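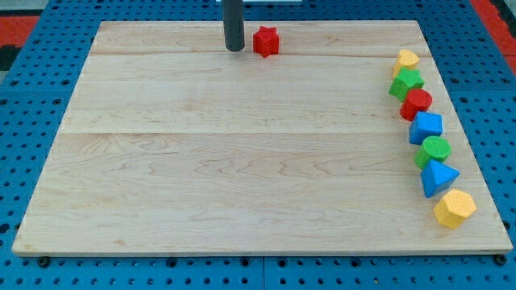
Home Previous article Next article Contents Download PDF Cite

3.2 Care of boards in the home

Households were asked how they cleaned and stored the boards they used for bread and vegetables. Of the 1,103 forms sent out, 379 came back with this part filled in. Most people washed their boards by hand in warm water with ordinary washing-up liquid. A smaller group wiped them with a damp cloth and washed them only after cutting onions or meat.

Oiling was less common than we had expected from the earlier work in Rowlands. Only 41 households oiled a board at any time in the year, and most of these used whatever cooking oil was in the cupboard. Several wrote that they had been told to use a special oil when they bought the board but had never got round to it.

Figure 2. A board made up of three planks of unequal width, with the two seams running across it. The grain is wavy and most marked in the lower half.

Boards joined from several planks (Figure 2) were treated in the same way as boards cut from one piece. People who owned both kinds did not keep separate habits for them. Where a joint had opened, the usual response was to turn the board over and carry on using it. Lozano found much the same in her visits to homes in Trakulora, although the families there kept their boards longer and often passed them on.

Storage varied with the size of the kitchen. In small flats the board was left standing behind the taps, where it stayed damp at the lower edge. In larger kitchens it was laid flat on the worktop or kept in a drawer. The interviews carried out by Flynn Pirihi in May suggest that some people moved the board only when visitors came, and we return to this point in Section 4.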